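Tonwoodのカラーキューブを半年使ってみた感想

2018年2月16日

前から気になっていたTonwoodのカラーキューブ、やっと感想を書きます。買ったのは去年の夏なので、もう半年以上たってしまいました。コメント欄で「あの積み木どうですか」と聞いてくださった方、お待たせしてすみません!

うちは上の子が小学校に入ったばかり、下の子が三歳です。積み木は上の子のときに木のものをひとそろい買ってあって、正直もういらないかなと思っていたんです。でも下の子が児童館で色のはっきりした四角いブロックにどハマりして、帰る時間になっても手から離さない。毎回泣きながら返す(そして私も半泣き)というのが続いたので、えいやっと買いました。

買ったのはRetsideという通販のお店で、値段は2511円。送料は別でした。おもちゃ売り場でよく見るキャラクターもののブロックに比べると安いし、百円ショップの積み木に比べればもちろん高い、という微妙なところ。私はカートに入れたまま三週間悩みました。悩んでいるあいだに1917円のセールがあって、それを見事に逃しました。悔しいのでここに書いておきます。セールを待てる方は、六月ごろに一度のぞいてみるといいかもしれません。

届いてまず思ったのは、色がいい!ということでした。赤は赤、緑は緑で、ためらいがないんです。最近はくすみカラーのおもちゃが人気で、私もインテリア的にはそっちが好きなんですけど、子どもが手を伸ばすのは断然こっちでした。下の子は箱を開けた瞬間に緑をつかんで、そのまま寝るまで持っていました。

形は本当にただの立方体です。でっぱりもなければ、はめこむ穴もありません。プラスチックで、表面はつるんとしているけれど、ぴかぴか光るほどではなくて、少しだけつや消しっぽい感じ。角と縁がゆるく丸めてあるので、手のひらに当たっても痛くないです。夜中に台所へ水を飲みに行って踏んだときも(踏みました。二回)、木の積み木の角に比べたらだいぶ優しかったです。それでも声は出ましたけど。

遊び方はほとんど子どもまかせです。積む、並べる、崩す、また並べる。三歳児はとにかく並べるのが好きで、壁に沿って一列、座卓の上に一列、私の足の甲にまで一列。色の順番にこだわりがあるらしく、勝手に入れ替えると怒られます。
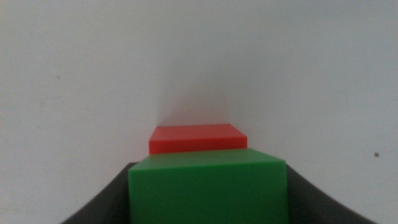 上の子はもう少し高度で、前に置いたキューブで後ろのキューブを隠して「何色が隠れてるでしょう」と当てっこをしかけてきます。目の高さを変えると、ちらっと上だけ見えたりするんですよね。しゃがんだり背伸びしたりして、親もけっこう本気になります。買う前はすぐ飽きるだろうと思っていたので、これはうれしい誤算でした。

友人のZihan Luoさんのお宅にも同じものがあって、あちらではもっぱら数の勉強に使っているそうです。「足し算より先に、同じ色を集めるのをやらせたほうが長続きしたよ」と教えてもらって、うちでもやってみました。おやつの前に赤だけ集めてもらう、それだけ。集めたらそのまま箱に入れてもらえば片づけも半分終わるので、私が一番助かっています。

さて、気になるところも書きます。

一つめは滑りやすさ。表面がなめらかなので、高く積もうとすると途中からあやしくなってきます。木の積み木だと多少ずれても踏んばってくれるのに、こちらはちょっと机が揺れるとすうっとずれて、がしゃん。上の子は「もっと高くしたい」とむきになって、ついには薄い滑り止めシートを敷くという知恵をつけました。シートを敷くと一段目はだいぶ安定します。高い塔を作りたいお子さんには木のほうが向いていると思います。

二つめは音。フローリングに落とすと、かなり響きます。うちは集合住宅の二階なので、最初の三日で「これはまずい」となって、Pretoriusのジョイントマットを買い足しました。こっちが2137円。あれ、積み木とあまり変わらないじゃないか……と思いましたが、マットはほかの遊びにも使うのでよしとします。敷いてからは気にせず崩せるようになりました。夫は相変わらずテレビの音量を上げていますけど。

三つめは箱です。中身はこんなにいいのに、箱が薄い紙で、うちでは一か月ももちませんでした。ふたの角が裂けて、テープで補強して、そのテープを下の子がはがして、の繰り返し。今はDronnessのふたつき収納ケースに移しています。浅めで口が広いので、子どもが自分で放り込めるのがいいです。ふたの上も、ちょうどいい遊び台になっています。

お手入れはとても楽です。固くしぼった布でふくだけ。よだれもヨーグルトもすっと落ちます。一度クレヨンで顔を描かれたときはさすがに焦ったんですが、ぬるま湯と食器用の中性洗剤でこすったらほぼきれいになりました。ほぼ、というのは、緑のキューブに片目だけうっすら残っているからです。下の子はその片目のキューブを一番かわいがっていて、もう落とす気もなくなりました。

色あせについては、窓ぎわに置きっぱなしだったものと箱に入れていたものを見比べてみたけれど、私の目には違いがわかりませんでした。まだ半年なので、夏を越したらどうなるかはまた書きますね。傷は細かいものがそれなりについています。マットの上だけで遊ばせればもっときれいに使えるんでしょうけど、うちでは無理でした。ベランダにも行くし、玄関のたたきにも行くので……。

木の積み木とどちらがいいですか、というご質問もいただいていました。うーん、これは迷います。手ざわりと重みは木の勝ちだと思っていて、積んだときの「ことん」という音も好きです。でも洗えるのと、色で遊べるのはこちら。うちでは混ぜて使うことが多くて、木で囲いを作って、中に赤や緑のキューブを入れて「いちごとメロンのお店」を開いたりしています。お会計は毎回63円。どこから出てきた数字なのか、店主に聞いても教えてくれません。

ちなみに以前の記事にコメントをくださったMbali Shabalalaさんのおうちでは、お風呂に持ち込んでいるそうです。真似してみたところ、子どもは大喜び、私は排水口の前で見張り番でした。メーカーの説明書にはお風呂のことは書いていなかったので、やるなら自己責任でお願いします。うちは休みの日だけにして、上がったらタオルで一つずつふいています。ふくのは上の子の係、数えながらケースに戻すのは下の子の係なんですが、同じ数字を何度も言うので合計は永遠に謎です。

星をつけるなら五つのうち四つ。減らした一つはほとんど箱のぶんです。あと、できれば同じ色だけの追加セットを出してほしい! 兄弟がいると緑の取り合いがすごいんです。今朝も朝ごはんの前からもめていて、結局、緑は一日交代ということになりました。明日は上の子の番です。

次はジョイントマットのほうの感想を書く予定です。厚みと、はがしたあとの掃除のしやすさについて聞かれているので、そのあたりを中心に。ほかにも気になることがあったらコメントに残しておいてください。返事は遅いですが、全部読んでいます。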